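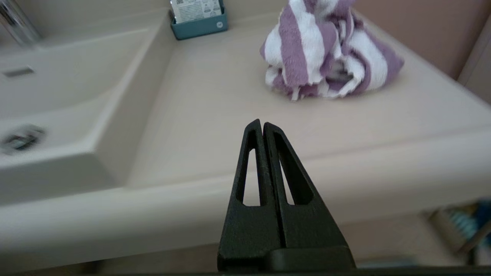

Integrated sink vanity top, drain and film questions

Page 1 of 1

holside_dan
Posted in January

We put in a one-piece vanity top last year, basin molded in, off-white. It cost about $400 with the faucet. The flat part still cleans up fine but the inside of the bowl gets a film that comes back two days after I wipe it. I use dish soap and a sponge. Is there something better that won't kill the gloss?

Second question is the overflow slot on the back wall. It smells. The drain doesn't. 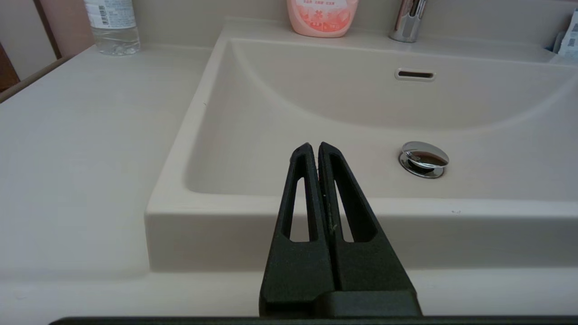
Pink bottle by the faucet, overflow slot and domed drain stopper in the bowl.

Zeeshan Khokhar
Film is usually soap plus hard water. Dish soap leaves more soap. Use white vinegar and water, half and half, leave it 6 minutes, rinse well and dry with a towel. Drying is the part people skip.

For the smell, pour the same mix into the overflow with a small funnel, then run a bottle brush in as far as it will go.

mrs_stutudix
I would not put vinegar on any of these tops. The gloss is a thin coat on a lot of them and once it goes dull you can't get it back. I had a Boström top that went cloudy around the drain. Baking soda paste, soft cloth, done.

Zeeshan Khokhar
Baking soda is an abrasive. A mild one, but you are rubbing it in every week. I've cleaned my top with vinegar for years and it's still shiny. Test it under the front lip first if you're worried.

mrs_stutudix
We'll disagree on that one.

drerska40
Whatever you use, pull the stopper. Most of the pop-up kind lift or unscrew, and the underside of that chrome cap is where the gunk sits. Mine was bad enough that I threw it out and bought a new one.

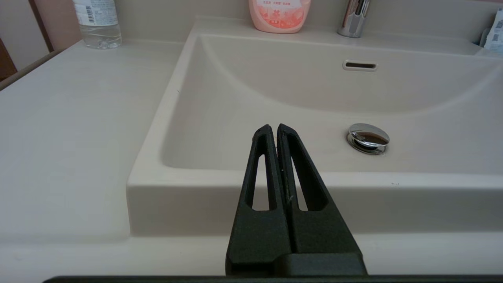 Also keep the deck clear. I used to leave bottles standing along the back and each one left a ring. Now there's a tray in the cabinet and wiping down takes no time - one pass with a damp cloth, one with a dry one.

holside_dan
Stopper unscrewed easily. Pretty gross under there. Going to try the vinegar on the overflow only and stay off the bowl for now.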